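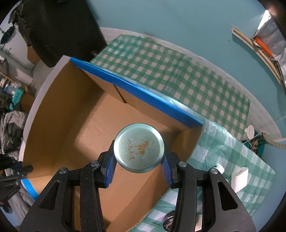
Photo: Kanchan Bajpai / Trindwood

Round slip-lid tins, 23 series

Trindwood supplies round tinplate tins with slip lids for loose tea, balm, sweets and small hardware. The 23 series is a stock range. Tins are held plain and can be coated and printed to order.

Construction
The body is formed from a single sheet with a welded side seam. The base is seamed on separately. The lid is drawn in one piece, with the edge curled inwards so that no cut metal is exposed. Lid fit is set to hold under the tin's own filled weight – a tighter fit can be requested for balms and waxes.

Finishes
Outer coatings are matt, satin or gloss. Matt coatings mark more readily than gloss and should be packed with tissue between layers. Metallic inks, including gold, are printed over the base coat and sealed with a clear varnish. Fine script and characters with closed strokes should be drawn with no line thinner than 0.2 mm. Artwork is checked by Geetha Poduval before plates are made, and a printed flat is sent for approval.

Lining
Standard tins have a clear food-grade lacquer inside. Unlined tins are available for dry goods in an inner bag. Neither type is suitable for liquids, brine or acidic foods.

Ordering
Minimum order, plain: 168 tins (one carton)
Minimum order, printed: 1,000 tins
Lids and bodies are packed together and cannot be ordered separately. Printed orders may be delivered up to five per cent over or under the quantity stated, and are invoiced at the quantity delivered. The works is closed for two weeks in August; approvals received during that period are dealt with on reopening.

Storage
Keep cartons dry and off the floor. Tins brought in from a cold store should reach room temperature before the carton is opened, or condensation may form inside the lids.

Samples and trade enquiries: Mercy Kioko, sales office. Page revised May 2023.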